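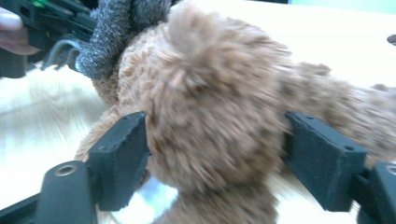 Vultier takes on Jevby filter range for packaging and food plants

Vultier, which supplies compressed air equipment to small and mid-sized factories, has signed an agreement to stock and service the Jevby line of coalescing filters and refrigerated dryers. The agreement took effect in November and covers the full range up to the 2-inch port size. Larger flanged housings are still available, but they are built to order and ship directly from the manufacturer.

The change affects customers who now run Szekeres housings on their main air lines. Szekeres stopped making its older cast housings last year and has been selling replacement elements from remaining stock. Vultier has bought part of that stock and will keep selling the elements until it runs out. No further production is planned. Plants with Szekeres housings in service should check the plate on the bowl against the cross-reference sheet, which can be requested from the parts counter at the Tulmont branch.

The Jevby elements do not fit Szekeres housings. The end caps are a different diameter and the seal sits on the outside of the cap instead of the inside. An element can be forced into the older bowl, and it will appear to seat, but air will pass around it. The pressure drop across the filter will then read low, and a low reading is easily taken for a clean element. Oil and water carry through to the tools and valves downstream. Vultier's service department asks customers not to mix the two, and will not warranty downstream equipment where mixed parts are found.

Housings and ports

The new housings are die-cast aluminum with a threaded bowl and a locking tab. The tab has to be pressed in before the bowl will turn. A small bleed hole vents first if the bowl is opened under pressure, giving an audible warning, but the line should still be isolated and drained before any work is done. Port spacing on the smaller sizes matches most existing pipework, so a straight swap usually needs two unions and no new pipe. The larger sizes are longer between port faces. Customers replacing one of these should measure the gap before ordering, and should allow clearance under the bowl for the element to drop out.

All sizes can be ganged with a connector plate. A common setup is a general-purpose element first, followed by a fine coalescing element. Where air comes into contact with product or with the inside of a package, a carbon element is added after the fine one. The carbon element has no drain and must never be installed ahead of a coalescing stage, as liquid oil will use it up within a few shifts.

Drains

Three drain types are offered: manual, internal float and timed electric. The float drain is fitted as standard. It works well on clean, steady systems but can stick open where there is pipe scale, most often in plants with old black iron headers. For those plants the timed electric drain is the better choice. It is supplied on 24-volt power and has separate settings for the interval and for the open time. Factory settings are conservative and waste some air. They can be shortened once the installer has watched a few cycles and knows how much water is coming off at each point.

Drain lines should be run to an oil-water separator. Condensate from a lubricated compressor cannot go into a floor drain in most areas, and local rules should be checked before a line is run. Where several drains share one collecting pipe, the pipe should slope toward the separator and each drain should have its own check valve. Without the valves, a drain opening at high pressure can push condensate back into a neighboring bowl.

Dryers

The refrigerated dryers come in 4 frame sizes. All use the same controller, so spare boards can be shared across a site. The controller shows dew point as a colored bar and not as a number; plants that need a logged value will have to add a separate probe in the outlet. A connection for a remote alarm is provided on every size. It is a dry contact that opens on high dew point, fan failure or loss of power.

Dryer capacity is quoted at standard inlet conditions. Hot inlet air cuts capacity sharply, as does a hot room, and the two corrections have to be multiplied together. A dryer that looks generous on paper can be too small in a compressor room with poor ventilation. Vultier will size dryers at no charge if the customer supplies compressor output, working pressure, the highest summer room temperature and the type of aftercooler. Nameplate figures are acceptable for the first two items. The room temperature should be measured at the dryer intake, at head height or lower, with the compressors loaded.

Stock and ordering

The Tulmont branch now holds 61 part numbers from the range, covering elements for every housing size, seal kits, float drains, differential gauges and the two smallest dryers. Orders for stocked items placed before 2 p.m. leave the same working day. Other items come from the manufacturer's warehouse, and lead time is confirmed when the order is placed.

Customers with a service contract do not need to take any action. Technicians will record the make and size of each filter housing at the next scheduled visit and will leave a written recommendation where a change is needed. Housings in sound condition will not be replaced while the correct elements can still be bought. Contract prices for element changes stay the same through the current term -- this applies to both makes.

Customers who do their own maintenance can set up a reminder schedule with the parts counter. Elements should be changed on hours run or on pressure drop, whichever comes first. The differential gauge on the housing is a rough guide only and should not be the sole basis for a change. A ruptured element shows almost no pressure drop at all, and the pointer will sit in the green until the housing is opened.

Used elements are oily waste and should be bagged and stored with other oily waste on site. Vultier does not take them back through the counter. Contract customers can have them collected at the service visit, provided they are drained first and kept apart from carbon elements.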